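Home | Workshop Notes | Clubs | Resources | Contact

June
Posted by the Destance Workshop Notes editor

Setting Out a Snack Counter Table for a Student Robotics Project

The following guidance is issued to student teams taking part in the Laltden serving project, in which a robot assembles a simple order on a tray. It concerns the table itself: how goods are laid out, how they are kept clean and how the layout is restored between runs. Programming is covered in a separate set of notes, available from the club office.

Choosing and placing the stands

Clear acrylic stands with steps or compartments are recommended for small packaged goods. Each item keeps its own place, and the team can see at a glance whether something has slipped. Stands should be wiped with a soft, barely damp cloth and dried at once. Paper towels and scouring pads leave fine scratches, and scratched edges catch the light badly under ceiling lamps. Where glare is a difficulty, turn the stand by a small amount before altering the lighting.

A stand may be set at an angle to the table edge. Once the angle has been agreed, mark each corner on the table with a short piece of low-tack tape. Tape should be lifted at the end of term, as older adhesive is difficult to remove from a painted or laminated surface. Any residue may be rubbed away with a drop of cooking oil on a cloth, followed by warm soapy water.
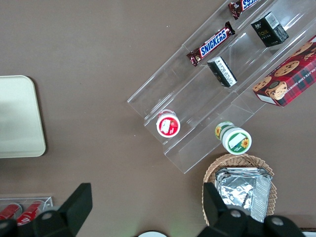

Space must be left beside each item for both gripper fingers when they are fully open. Teams frequently pack a shelf too closely in order to make it look well stocked. A chocolate bar pressed against a box is awkward to lift without disturbing its neighbour, and one spoiled run will cost more time than a fuller shelf is worth. The simplest check is to switch the arm off and pass the spare pair of fingers, which each team receives in its Datell kit, down either side of every item by hand.

Labels should face the same way at the start of each run. Round tubs and canisters are inclined to roll. A small square of non-slip shelf liner beneath each will hold it, and the liner can be washed and used again.

Baskets, trays and foil containers

Woven baskets are light and will slide if they are nudged. Fix a strip of the same shelf liner underneath. Loose ends of cane should be trimmed with sharp scissors, as they can snag on cables. Baskets must not be soaked; brush out crumbs with a dry pastry brush and leave the basket to air.

Foil containers dent readily, and a badly dented lid no longer sits flat. Stack them with the flattest at the bottom and replace any that have lost their shape. Used foil should be rinsed and placed in the recycling box by the sink.

The serving tray should be plain, with a raised rim, and should stand where the gripper can approach it without passing over the tallest goods. Wash it after every session in which unwrapped food has been used. A sandwich intended for practice must be thrown away afterwards and must not be eaten.
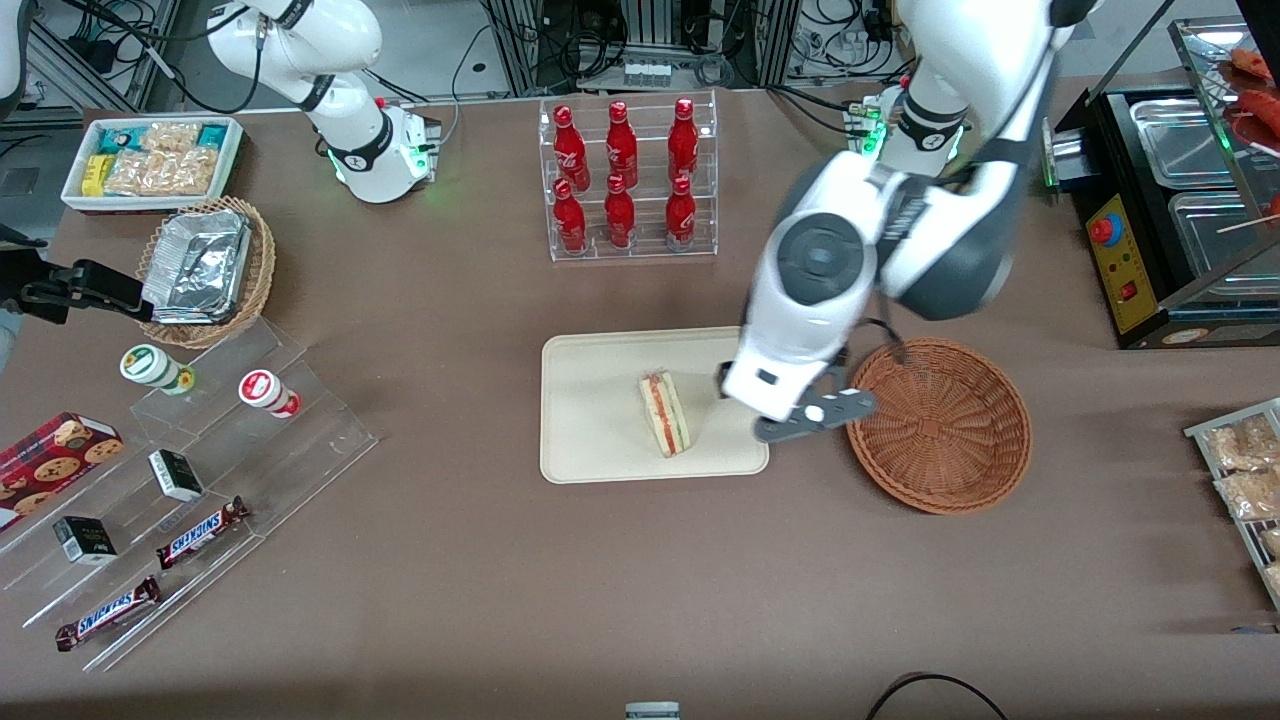 A sandwich on the serving tray, with the bottle rack behind.

Bottles and other heavier goods belong towards the back of the table, in a rack which holds each one upright. Wipe them dry before they are put out.

Between runs

Each team is allowed 3 practice runs in a session. After each run, one member reads from the layout sheet while another returns every item to its marked position. The two members should then exchange duties and check the table again. Entries in the Alaoui log are to be made before the next run begins, in ink, with any moved stand recorded.

The arms must be stopped, and must remain stopped, while hands are over the table. Cables should be looked over at the same time and drawn clear of baskets and trays.

Layout sheets may be collected from Room 111 and should be returned there by 9 in the morning following the session.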